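PRESS RELEASE

For immediate release – 29/04/2022

Nadora publishes free budget planner for teams buying hand-held grippers

Hello from Nadora. I run the equipment planning side of this small company, and I usually leave press releases to other people, but I asked to write this one myself as I've spent most of the winter on the thing it announces. From today our gripper budget planner is free to download. It's called Jamano, it's a plain spreadsheet with a short guide, and it is meant for anybody who has been told to "get some grippers in" and has to put a number on a form by the end of the month.

I started it in December, after a long afternoon with a customer's purchase order. They had budgeted very carefully for the grippers and left nothing at all for pads, spare pins, charging, storage or the hours it takes to show people how to hold the things. I've made the same mistake myself (more than once, and with our own money!), so I went home and began a list. The list grew.

Jamano now has 597 lines in it. Please don't be put off by that. Most buyers will switch off the greater part of them on the first page, where you say what sort of work you're planning and where it will be done. A bench in a workshop needs one set of lines. Somebody's home needs quite another, and I think that's where the planner earns its keep.

Home work is cheap in some ways. You don't rent a room and you don't build a set. But you do pay for travel, for small objects by the boxful, for replacing what gets squashed or eaten, and for time. Soft things take longer than hard ones. Crinkly packets are slower to pick up than wooden blocks, and if your plan assumes one speed for everything you'll be short of hours before you're halfway through. 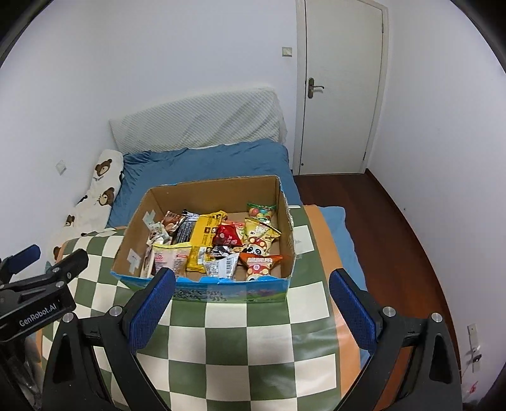
Pads are the other line I'd ask you to look at early. People tend to price the gripper and forget the finger ends, which are the part that touches everything. We suggest ordering spares along with the first batch, in the same order, so they arrive from the same supplier and fit. There is a column for this. There's also a column for the bag you carry it all in, which I was teased about in the office and have kept.

The planner handles hire as well as purchase. You can set up 2 plans next to each other, one buying outright and one hiring for the length of the job, and see where the costs cross. For short jobs hiring often looks better – until you add the deposit and the return carriage, so those have their own lines and can't be hidden. Longer jobs usually go the other way, though I'd still run both.

Two partners helped us get this far. Cernus went through the maintenance pages and rewrote a good deal of what I'd put there, for which I'm grateful, as my version assumed that every site had a tidy workbench and a person with a free hour. Le Goff tried the planner on a real equipment round of their own and sent back 539 comments. I answered all of them. Some were about spelling, a few were rude about my colour choices, and one led us to take apart the whole section on insurance and begin again. It's much better now.

What the planner won't do is tell you which gripper to buy. It has no product names in it and no prices filled in, and we don't take a fee from any maker. You put in the quotes you've been given. It also doesn't cover full robot arms yet. I'd like it to, but the safety side needs proper work and I don't want to guess at it.

If you're planning for the first time, allow 3 sittings. Do the work and the place in the first, the kit in the second, and leave the people and their hours for the last, when you know what they'll be using. Then show it to whoever is going to do the carrying. They always spot something.

Jamano can be downloaded from the Nadora website without signing up. Corrections are welcome through the contact form on the same page, and I read them all. Printed copies of the guide can be posted on request within the UK.

About Nadora

Nadora helps small teams plan and buy equipment for robotics and automation work. We offer budget reviews, help with supplier quotes and training for first-time buyers.

Press enquiries: please use the contact form on the Nadora website and choose "Press" from the list.

ENDS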